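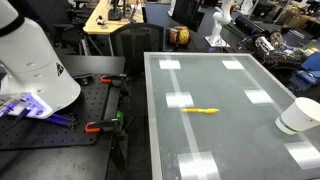
Figure 3. Pen and paper cup on the glass table, next to the arm.

3.2 Recording your first set of examples

Welcome to the part most people enjoy! You will guide the arm by hand while Drusine records, and later on the learning system will study what you did. Take your time with it, as a calm, slightly slow demonstration teaches far more than a hurried one.

1. Check that both bar clamps are snug on the mounting plate and the table edge. Give the plate a gentle push to be sure.
2. Set one pen and one paper cup on the glass, well within reach of the arm. Leave the rest of the glass clear.
3. Open Drusine, choose New Set, and type a plain sentence for the task, such as "put the pen in the cup."
4. Press Record, guide the arm through the whole task, and press Stop once the gripper has let go.
5. Move the pen and the cup to new spots, turn the pen a little, and go again. Change things after every take.
6. Record 75 takes, with a rest after every 15 (your shoulders will thank you).

Note: Glass picks up reflections from ceiling lights. Leave the lights as they are for the whole set, and record a second set at another time of day if you can.

Note: A fumbled take is fine to keep if you recovered and finished the task. Mark it "recovered" in the list. If you gave up partway, delete it.

Caution: Keep fingers and sleeves out of the gap between the two tables while the arm is powered.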